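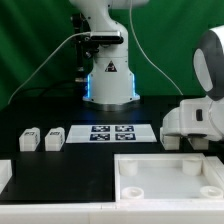 Tamby Project – Progress Report to Burosier
Reporting period: May to August
Date of issue: Monday, August 18, 2025

1. Purpose

This report covers the work done since the last report and the demonstration given to the Burosier delegation at the Fasard site. It should be read with the budget sheet sent separately. Work package numbers are those in the grant agreement.

2. Status by work package

WP1 (cell hardware). Complete. The two-arm cell was accepted in May. No changes to the table, mounts or camera positions have been made since acceptance, and none are planned before the final trial.

WP2 (calibration). Complete, with one open item. Calibration against the printed markers is now run from a single script at the start of each session. The open item is drift in the wrist camera pose after a gripper change. The current workaround is to repeat the full procedure, which takes 9 minutes. A shorter check is being written.

WP3 (control software, Vi). In progress. Vi release 2 is installed on the cell computer. It replaces the fixed motion list with a planner that takes block and tray poses as input. The old motion list is kept as a fallback and was not needed on the day of the visit.

WP4 (trials). Started. See section 4.

3. Demonstration

The delegation was on site for one morning. The program had been agreed in advance: a short safety briefing, calibration, block handling with the tray, and a period for questions at the cell. Visitors stood behind the marked line on the floor throughout, and the stop button was held by a member of the Fasard team.

Calibration was run live at the delegation's request. It finished on the first attempt. The handling sequence was then run at reduced speed, first with the motion planned in advance and then with the tray moved by a visitor between runs. Vi found the new tray position in each case. One run was stopped by the operator when a grasp was judged to be too close to the tray wall – the log shows that the planned clearance was within limits, but the decision to stop was correct under the site rules.

Live video from the wrist camera was shown on a second monitor beside the cell.
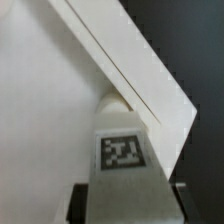

Several questions concerned the marker on the gripper finger. It gives the software a direct check on the finger's position in the camera view, independent of the joint readings. When the two values disagree by more than the set tolerance, Vi pauses the arm and asks for confirmation. The delegation asked whether the tolerance can be set per task. At present it cannot; the request has been added to the list for the next release.

The delegation also asked about smudges on the marked finger. Cleaning is now part of the weekly checklist. Its effect on detection has not been measured.

4. Trial data

The grant agreement calls for 600 logged runs before the final trial. Logging is automatic, but each run has to be labeled by hand, and labeling is behind schedule. A backlog of 23 runs remains from the week before the visit. Runs made during the demonstration are stored separately and do not count toward the total.

5. Risks

Labeling effort was set too low in the original plan. Fasard proposes to move unspent WP1 hours to WP4. This does not change the total budget but needs written approval from Burosier.

The spare gripper has not been delivered. If the present unit fails, trials will stop until it is repaired.

6. Next steps

Close the open calibration item in WP2.
Clear the labeling backlog.
Add per-task tolerance to Vi and repeat the acceptance tests.
Send Burosier the demonstration logs and the operator's note on the stopped run.

A decision on the transfer of hours is requested before the start of the next reporting period.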